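About the Gredano School of Religious Studies

The Gredano School offers part-time and full-time instruction in the history and practice of religion. It is based in Clalomholm, with a second teaching site at Eze. Courses are taught at the certificate and diploma levels. No statement of faith is required for admission.

Instruction is divided into two tracks. The textual track covers Hebrew, Koine Greek and Classical Syriac, with set readings in each language. The historical track covers monastic rules, liturgical calendars and the legal status of religious houses from late antiquity to the present. Students complete 8 modules, each assessed by one written paper and one oral examination. A grade of 100 is the maximum for either component.

The library holds 3244 cataloged volumes. Reference works do not circulate. Catalog records are kept in Sistell, and enrolled students can search them from off site with a library login.

Joaquín Herrera is director of studies and teaches the module on Cistercian legislation. Questions on module content and transfer credit go to his office.

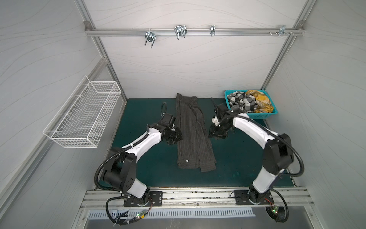

Applications for the fall intake open in April. Applicants submit a transcript, one letter of reference and a writing sample in English. Those entering the textual track with prior language study also sit a placement test, held at the Clalomholm site.

Page last revised March 23, 2021.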